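Arkimen gripper kit, evaluation notes
March 1, 2026. Bench 3, Dorndale shop
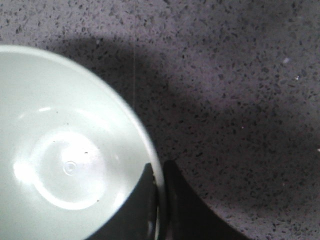

Wrist view at the bowl rim, one finger to each side.

Kit is the Arkimen two-finger set with wrist camera, on loan from Koval until the end of the month. Serial ends in 1719. Firmware left as delivered.

Task for this round: rim grasp on glazed tableware, top approach, fingers straddling the wall. Surkley wants an answer on bowls before they look at plates or cups.

Camera notes. Gloss is the main problem. The ring of glare around the inner base is close to clipping on the left, and the rim detector sometimes locks onto it in place of the outer edge. The outer edge has good contrast against the gray speckled counter, even inside the shadow. Fixed exposure works better than auto. Set it by hand and wrote the value on the bench card.

Log for the session: 116 approaches, 55 of them with auto exposure, the rest fixed. Wrong-edge locks occurred almost entirely in the auto set. Have not separated them by approach angle yet.

Mechanical. Finger pads are thick for this kind of rim. Inner finger has little clearance to the sloping wall if the approach is off toward the center. Zakhar Boiko suggests the narrow pads from the August parts list. Koval quotes them as an extra, no price given.

Documentation is thin. The page on camera offset gives the transform without saying which finger is the reference. Asked Koval, no reply so far.

To do:
Repeat fixed set with a matte bowl.
Check pad wear on the inner finger.
Get the narrow pad price before writing to Surkley.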